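dkyriak
Plamier put grippers on our shift in May. I used to clear 109 wrappers before lunch, now I hold the thing and it does the pinching.

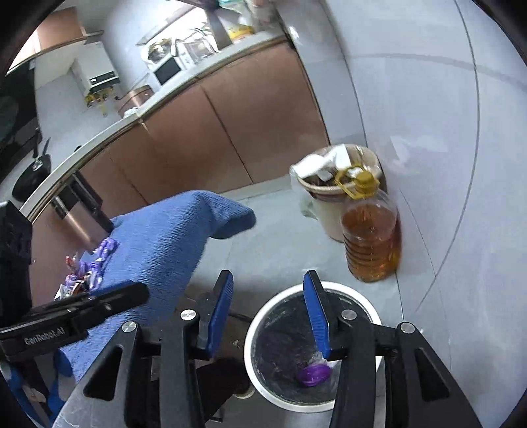 My wrists love it, but I'm slower and kinda bored!

Polyxeni_A
Bored beats sore. I'd swap.

sellden70
Would you? They cut our Saturday crew after that.

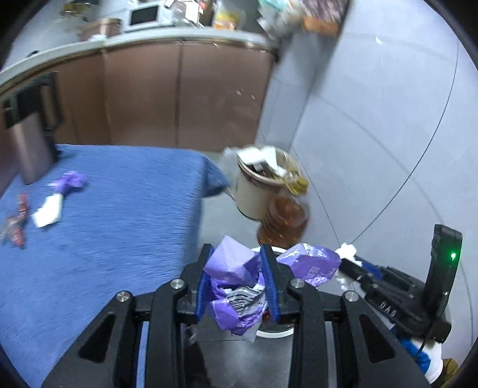
Hours are my worry too. Still, a crumpled purple wrapper like that is a pain by hand, so I get why they want it.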